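Last updated October 2019

I sew curtains out of my spare room, and I get the same emails over and over, so I finally wrote my answers down. If yours isn't in the list, write to me anyway! -- Saron

## Ordering

**Do you make curtains for any window?**

Pretty much. I've done tiny bathroom windows and one stairwell that nearly finished me off. The only thing I say no to is anything motorized, as I don't know the first thing about wiring.

**How long will mine take?**

Usually 8 weeks from when the fabric lands at my door. April is my crazy month (everybody looks at their windows in spring, I guess) and you should add 2 more weeks then.

**What does it cost?**

A plain unlined pair starts at around $900 with fabric. Lining, deep hems and pattern matching all push that up. I'll send you a written quote before I cut anything, and the quote is the price you pay.

**Can I bring my own fabric?**

Sure, as long as it's new and still on the bolt or roll. I got burned once with a lovely old bedspread that fell apart under the needle, and I still feel bad about it.

## Fabric and color

**How full should curtains be?**

I like two times the width of the rod for most rooms, and a bit more for sheers. Skimpy curtains look like a bedsheet somebody tacked up. If you're on a budget, go for a cheaper cloth and more of it.

**Will the color look the same at home as on the swatch?**

No, sorry! A swatch is flat and a curtain isn't. Once cloth hangs in folds you get light bands and dark bands, and a teal can go kind of gray in one spot and deep blue-green in the next. Tape the swatch up by your window and look at it morning and night before you tell me yes. 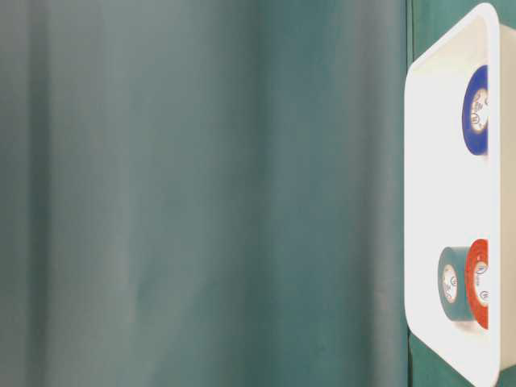

*Teal-green, hanging in soft folds.*

**What's the difference between the Brusel and the Larnell?**

Those are the two cloths I stock. Brusel is heavier and blocks more light. Larnell is lighter and easier to wash, and I have it in my own kitchen. The sample cards say 608 on the back of the Larnell, so give me that number if you're reordering.

## After they arrive

**Can I put them in the washer?**

Larnell, yes, cold and gentle, then hang them back up damp. Brusel goes to the cleaners. Please don't tumble dry either one.

**They're too long. Did you mess up?**

Maybe! Let them hang for a few days first and measure again. If it's my mistake I'll fix it free, and you only need to get them back to me.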